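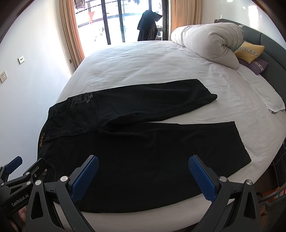
News | Events | Schools | Business | Contact

Otwood > News > Business

Flovix opens its doors for a day

Flovix held an open day at its Rafferty Street building on 4/19/24, and 87 people signed in at the desk. Most came to see how the company teaches robots to handle clothes.

Staff worked with hand-held grippers on everyday items, including a pair of black jeans laid out on a bed. Visitors could then try the grippers themselves in sessions limited to two people at a time.

"Jeans are heavy and the legs go where they want," said Colm Heffernan, who ran the demonstration. "A towel is easier – you start with that."

Jawad Lashari of Clallesell, which supplies the company with test clothing, gave a short talk in the afternoon.

The next open day is planned for June. Places are free but must be booked.

Recent items
Library parking lot to close for repaving
Clallesell adds evening shift
Summer bus times announced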